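The Chopstick Problem

By Eyerusalem Lencho

I own 39 chopsticks. Please notice that this is an odd number.

I learned this in July, when I finally tipped every utensil we have onto a towel and sorted the lot. I'd been putting it off since we moved in. My excuse was that the chopsticks lived in two or three different cups and a drawer, and as long as I didn't see them all together I could believe they came in pairs. They don't! I had one with a burned end, a few that had gone fuzzy, and a long one I'm pretty sure was meant for frying and had been eating noodles with us for years.

So I called Asnakech Sisay, who used to run the kitchen supply shop Rullico and now gets paid to go into people's homes and sort out their drawers. I wanted tips. What I got was an invitation to come look at a kitchen where, in her words, "they never use the drawer for any of it." Everything stands up in the open, on the speckled red surface just outside the kitchen doorway, a few steps from the stove. 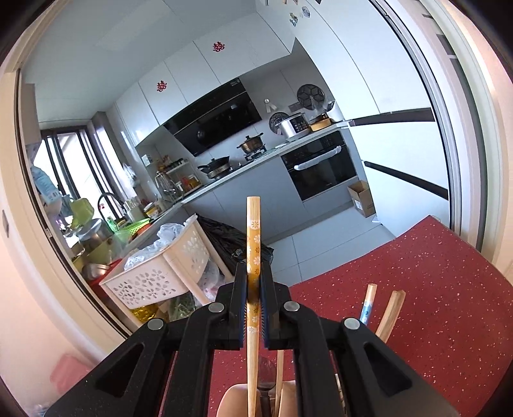
I have always been a drawer person. My mother kept a drawer, my grandmother kept a drawer (you needed both hands and some bad language to open it), and I thought of a pot of utensils on the table as something for restaurants. Asnakech thinks drawers are where pairs go to get divorced. You toss two chopsticks in together, one slides to the back under the potato masher, and the next time you're hungry you take whatever comes up first. Stand them in a holder and you can see the patterned ends, so you grab two that match without even thinking about it.

That patterned end, by the way, is the thing to shop for. I had been buying the plain kind in big packs, which is exactly how I ended up with a towel full of near-twins in slightly different lengths. If yours have a band of color or some little flowers on them, matching takes a second. If they're plain, Asnakech paints a dot on the top of each one with nail polish, a different color for every pair. I did mine in coral and a horrible teal I'll never wear.

She also has rules about what gets to share the holder. Spoons yes, a spatula yes, anything you reach for while something is already sizzling, yes. Knives no, ever. The whisk she was undecided on, and we spent much too long on the whisk.
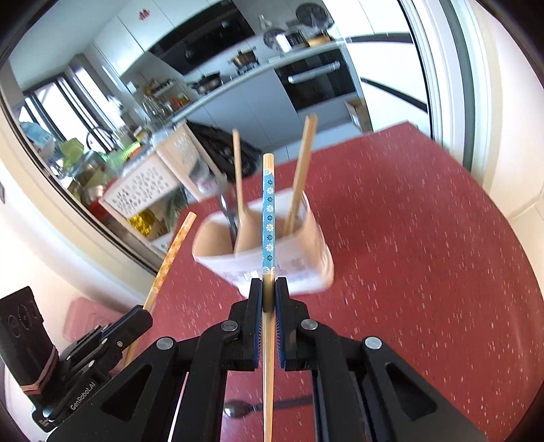 4 min read

Now, the holder itself. I went a little overboard here. I tried a jam jar, which tipped over as soon as I put a ladle in it. I tried a tall stoneware crock from Gebretsadik that I'd been saving for something special, and it was gorgeous and so deep that the teaspoons vanished. Then I bought a divided plastic one, a Stultar, for less than I'd spend on lunch, and of course that's the one that stayed. You want a divider. Chopsticks on one side, spoons on the other, and they stop leaning on each other like people waiting for a bus.

You also want holes in the bottom, or a tray you can lift out. I can't say this strongly enough. A closed pot with damp bamboo in it gets a smell, and then it gets a color. Mine get washed, go tips up on the rack overnight, and only go back in the holder in the morning. Once a week the holder gets a scrub with a bottle brush and hot water. If a chopstick has gone rough or dark at the tip, out it goes, and its partner gets demoted to garden duty. I have basil seedlings standing up very straight right now.

I used to think I'd hate having it all on show. I worried it would look like clutter, and my husband worried about it too, out loud. What changed my mind was seeing a room where plenty of other stuff was out as well, vegetables on a cart, a bag hanging up, and the spoons just looked like part of the business of making dinner.

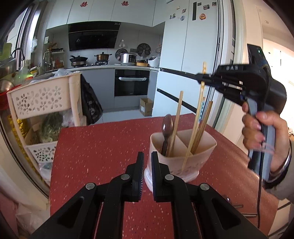
A divided caddy on the speckled red counter, with the greens on the pink cart alongside.

I've since copied the cart idea, badly. Mine is a Grirko I found secondhand, 2 wheels of which go in a direction of their own choosing, and it holds onions on the bottom and greens in the middle, where I'll see them before they turn to soup. I used to lose a bunch of spinach to the fridge drawer practically every week. Same problem as the chopsticks, really, I just hadn't put the two together.

As for the 39, we're down to twelve, all paired, all dotted. Asnakech told me she once worked for a family with around 300, mostly from takeout, still in their paper sleeves. They kept every one of them. They have a drawer for it.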